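Filed under: Bench Gear > Arms & Teleoperation > Long-Term Reviews

Rimuvix hand-guide kit: a review after a season of use

I put off buying the Rimuvix kit for most of last year, partly because of the price and partly because I had gotten used to my old Hattori joystick box and was too stubborn to admit how tired it made me. Then in November the box started dropping its connection in the middle of a demonstration, over and over, and I finally gave in. I'm so glad I did, even if I have a few grumbles to share along the way.

The kit comes in 2 versions. I have the one with the handle that clamps onto the wrist, so you can take hold of the arm and walk it through a job yourself, plus the small desk controller for steering it from a chair. Setup took me an evening, and most of that was me hunting for the right hex key (it was in my other jacket, naturally). The printed guide is clear, with nice big drawings, though I do wish they had put the calibration pages before the mounting pages, as I had to take the handle off again to get at the reset button.

What won me over was the feel of it. With the handle, the arm goes along with your hand almost like a friendly dance partner - you lean, it leans. Our practice jobs are ordinary desk chores: picking a pencil out of a holder, nudging a plant over a few inches, turning a lamp. Those sound easy until you try to do them smoothly with a joystick! I recorded 14 demonstrations of the pencil job in one sitting and kept all but 2, and with the old box I would have thrown out half and gone home with a sore thumb.

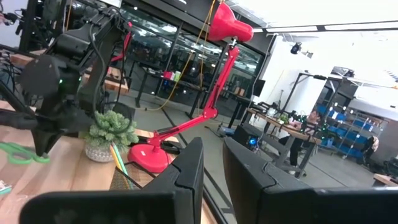

Wrist view at the practice desk, with the red lamp, the potted plant and a pair of pencils.

The wrist view on the desk controller's screen is good too, and I've come to depend on it for lining up the fingers before a grab. You do have to get used to the world tipping whenever the wrist rolls - I felt a bit seasick the first afternoon, I'll admit, and there's no setting to level it out. Steering remotely also has a slight lag on large moves. It's fine for reaching over to a lamp, less fine for anything thin and slanted like a pencil, and for those I get up and use the handle.

My other complaint is the grip tape, which started peeling after 8 weeks. I replaced it with a wrap from Wavemside that I had in a drawer, and it's held up beautifully since.

Would I buy it again? Yes, and I'd get the same version. If all you do is steer from across the room, the controller on its own might be plenty, and you could save yourself some money. But if you like to teach with your hands, as I do, the handle is a real pleasure and I find myself staying late just to record one more.

Contact Grurkico Reviews | © Grurkico, all rights reserved | Back to top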